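Notes for the talk "Shelf Load and Sag in Flat-Pack Storage"
Lekstead evening session, May 27, 2020
Speaker: Ewan Pomare

Slide 1. Scope

Household storage only. No warehouse racking, no wall brackets. The talk covers how a board bends under load, how the joint at the post behaves, and what to put on the label. Hold questions on finishes until the end.

Slide 2. Span

Sag grows very quickly with span. Under a spread load, doubling the distance between supports makes the same board sag sixteen times as much. Doubling the thickness cuts sag to an eighth. Give both figures slowly and leave them on the screen.

Small low racks rarely have a span problem. The boards are short, and shoes weigh little.
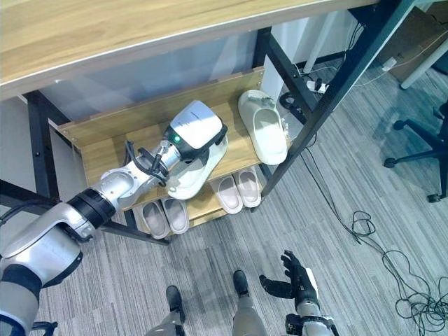 Does a shelf that sags under load go back to flat when it is emptied?
Wood recovers most of the bend if the load was brief. A load left in place for months causes creep, and part of that bend stays. Particleboard creeps more than solid pine of the same thickness.

Slide 3. The Skitwood test boards

Span 580 mm, depth 300 mm, supported at both ends, load spread evenly. Dial gauge at midspan, front edge. Readings at one minute and again after the boards had been left loaded until August. Wagner Brandão set up the gauge and wrote the log. Mention that the room was not humidity controlled — damp air raises creep, so the late readings should be treated as an upper case.

Do not read the table aloud. Point to the gap between the two columns and move on.

Slide 4. Joints

Most complaints logged at Gralleldale concerned racking, the sideways lean of the whole unit. The boards were sound. A frame with open sides and back relies on the stiffness of its corners, and a single screw per corner lets the board turn on the post. Use 2 fasteners per corner, set as far apart as the board edge allows. A diagonal brace at the back does more than a thicker board.

Metal posts with wood shelves: drill the pilot hole, tighten by hand, check again after a month. Wood shrinks across the grain and the screw loses grip.
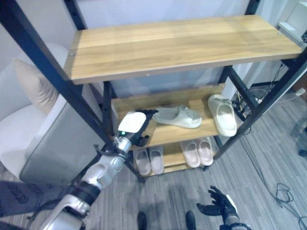
Slide 5. Labels

State the load per shelf and the load for the whole unit. The second is often lower than the first multiplied by the number of shelves. State whether the load is spread or placed at the center. A center load gives 1.6 times the sag of the same weight spread out.

The Šindelář draft label leaves out the support condition. Show it, then show the corrected version.

Slide 6. Questions

Likely ones: edge strips (they help if they are deep), turning a bent board over (works for a while, then it creeps the other way), glass shelves (outside the scope). Handouts are on the table by the door.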